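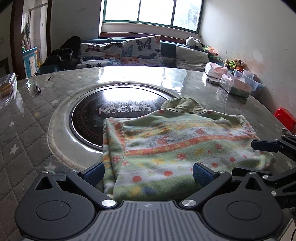
Radymyr Kobzar wrote:

> I don't see what the fuss is over the polling places. The county says it
> can't staff both Flamari and the old library, so it wants to close one and
> send everybody to Flamari. Most of us vote by mail now anyway. If you
> don't like mail you can drive the extra few minutes once every two years.
> I'd rather see the money go to opening the early voting site on
> evenings. Has anyone looked at how many people even use the library?

Radymyr,

I have looked, or at least I asked the clerk's office and they gave me what they had. In the last general election 1574 people in Flirnolby voted. We have around 2000 registered. That is good turnout for a town our size, and I would like to keep it.

What the office could not give me is the split between the library and Flamari. They report the two together on the sheet that gets posted, and the separate sign-in books are in storage. I put in a written request and was told I should have an answer before the hearing. So I can't answer your question yet, and neither can the people who wrote the proposal. That is my main problem with it. The notice says the library is "underused" and there is no figure next to the word.

On mail voting, I agree that it works for a lot of people. I have used it myself. But the mail changes we had this summer should be part of this. The pickup at the Dimar road box was moved from late afternoon to 10 in the morning, so anything you drop in after breakfast sits until the next day. Ballots have to be in the clerk's hands by the close of polls. A postmark doesn't count here. Su-bin Bang brought this up at the last meeting and the answer was that voters should mail early. Fine, but some people will be late, and for them the in-person site is the backup.

On driving, it depends where you live. From your end of town it is a few minutes. From the streets behind the library it is over the bridge and out along the highway, and there is no sidewalk past the feed store. A number of the apartments back there are older tenants who walk to vote. Eun-ji Seo gave rides last time and had more calls than she could handle by noon. That was with the library open.

Then there is parking. Flamari has the small lot in front and the grass, and the grass is no use in November if we get rain. Campaign people have to stay 100 feet from the door, which puts them right in the lot entrance. I waited there in the primary while two cars tried to turn around. Add the library voters after work and the line of cars will be out on the road.

I do agree with you on evening hours for early voting. I don't think we have to choose. The staffing shortage is real, but the county needs poll workers for one day, and it has not advertised for them since spring. Ha-rang Hyun called to sign up and was told someone would call back. That was in August. Before they close a site for lack of workers I would like to know how many people have offered and not been called.

Here is what I plan to ask for at the hearing:

1. The sign-in numbers for each site from the last two general elections.
2. The number of poll worker applications received this year.
3. If the library does close, a van from the library lot to Flamari, running until the polls close.
4. A drop box at the library either way.

The fourth one seems the easiest to get. There is already a camera and a light over the side door, and the box from the La Street office was taken out when that building was sold. As far as I know it is sitting in the county garage.

The hearing is at 6:30 p.m. in the upstairs room at the county building. Use the back entrance, as the front is locked at five. You get three minutes if you sign the sheet. Written comments are also accepted but have to be in by noon the same day, and they want your street address on them.

If anyone has voted at the library and remembers the wait, please send me a line on or off the list. I'll post the sign-in numbers when I get them, whichever way they come out.

Bushra Awan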